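Section 4: Scanning Your Newspaper Strip Pages

Read this section before you cut, flatten or tape anything. The Kirix software that came with your Hedcombe flatbed has a preset called Comics, and the box promises it will turn yellowed newsprint into a clean page with one click. We have our doubts, and the steps below mostly work around it.

What you need
The scanner, plugged in and unlocked (see Section 2)
Kirix installed and updated
A soft brush
Black card, larger than the page
Enough disk space. A run of 26 Sunday pages at the settings in this section will fill more of it than the installer's estimate suggests.

4.1 Preparing the page

1. Brush both sides of the page lightly, working from the center out.
2. Unfold the corners by hand. Do not iron the page. The tip sheet packed with some units recommends a "cool iron," and we would like to know whose old comics they tried it on.
3. Lay the page face down on the glass, with the top of the strip toward the hinge.
4. Put the black card behind it. This keeps the printing on the back from showing through.
5. Lower the lid slowly. Newsprint slides.

CAUTION: Never press on the lid to flatten a fold. The glass is not covered for pressure damage.

4.2 Choosing settings

1. Open Kirix and select Manual. Skip the Comics preset for now.
2. Set the resolution to 600 dpi. Higher settings are offered, but on newsprint they mostly record paper fiber.
3. Set color to 24-bit, even for black and white dailies. You can throw the color away later.
4. Turn off Auto Sharpen and Smart Descreen. Smart Descreen claims to remove the dot pattern and keep the line work. In practice it softens the lettering first.
5. Save as TIFF. If you want a JPEG for sharing, make it from the TIFF.
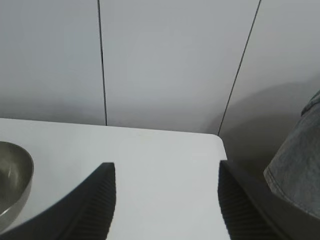

Panel Detect is the feature the advertising makes the most of, and the one to trust least. It looks for the borders between panels and crops each one into its own file, which is useful if you want to study an artist's pacing or post a single drawing. It copes with straight, dark rules on a plain ground. Two thin dark lines dividing a pale surface into three sections, like the seams in the wall shown here, look much like panel rules, although one of those lines slants noticeably, and a slant is where the cropping starts to go wrong. Borderless drawings, round insets and figures that step over the edge do worse. Use it on plain dailies and check every crop.

4.3 Using Panel Detect

1. Scan the full page first and save it. Do this even if you only want one panel.
2. Choose Tools, then Panel Detect.
3. Set Border Tolerance to 2. The default is 14, and at that value the software tends to treat speech balloons as panels.
4. Click Preview. Drag any box that has landed in the wrong place.
5. Click Split.

NOTE: Split numbers the files from left to right, then down. If your strip reads in some other order, rename them yourself. The Chamoun plug-in says it can work out reading order. We could not get the same answer from it twice.

4.4 Color correction

1. Open the saved TIFF and make a copy.
2. Click the eyedropper on an unprinted margin, away from stains.
3. Move the Paper slider until the margin looks like paper. Pure white is too far – the reds go pink and the pale yellows vanish.
4. Compare the skin tones with the printed page in daylight.

The Restore Original Color button applies the same correction to every page, whatever the year or the printer. Leave it alone.

4.5 Storing the files

Name each file by strip, year and page before you start the next one. Simville, the catalog program on the disc, is limited to 2,000 entries in the free version and gives no warning as you get close. Ordinary folders have no such limit. Keep a second copy on another drive, and keep the paper too.

For streaks, gray bands or a lamp that will not warm up, go to Section 7.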